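## 4. Packing and Closing Net Bags

This section covers filling, closing and labeling yellow mesh bags at a table station. It applies to the Kotutach starter set and to the Wotik refill pack. Drawstring bags are covered in section 5.
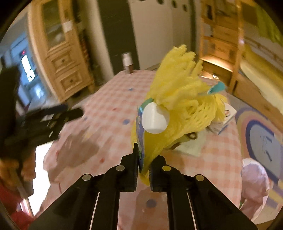

### 4.1 Preparing the table

1. Cover the table with a cloth. On a round table, let the cloth hang past the edge on all sides and smooth out any folds on top.
2. Lay one sheet of white paper on the cloth in the work area. Replace the sheet when it tears or collects loose fibers.
3. Put scissors, labels and clips within reach of the work area.
4. Keep tall containers at the far edge of the table.

**Note:** Net strands catch on rough wood. If no cloth is available, use two sheets of paper side by side and tape down the corners.

### 4.2 Filling the bag

1. Hold the bag upright and open the top with two fingers.
2. Check the bottom closure. Discard the bag if the closure slips when pulled.
3. Add the contents a few pieces at a time. Do not drop heavy pieces from above the rim.
4. Stop filling 50 mm below the point where the clip will sit.
5. Shake the bag once to settle the contents. Top up if needed.

**Caution:** Do not load a bag past 200 g. The mesh stretches under heavier loads and small pieces can work through the openings.

### 4.3 Closing and labeling

1. Gather the netting above the contents and twist it one full turn.
2. Press the clip over the twist until it snaps shut.
3. Trim the loose netting if it interferes with stacking. Leave at least 50 mm above the clip. Frayed ends are normal and do not affect the closure.
4. Attach the printed label along one side of the bag. Both ends must be secured to the netting.
5. Pull gently on the label and the clip. If either one moves, remove it and repeat the step.

**Caution:** Close the scissors before setting them down. Open blades can snag the mesh or cut the tablecloth.

### 4.4 Reopening a bag

Release the clip with a thumb and untwist the netting. Do not cut below the clip if the bag will be used again. Clips may be reused; labels may not.

### 4.5 Storage

Store filled bags in a dry cabinet or drawer, in a single layer. Keep them out of direct sun, which weakens the netting over time. Bags packed in Cassim trays can be stacked 2 trays high.

Unused netting should stay in its original box. To reorder, use part number 131 for clips and give the bag color. Drikow clips fit the same netting but close more tightly and need a second twist in step 1 of section 4.3.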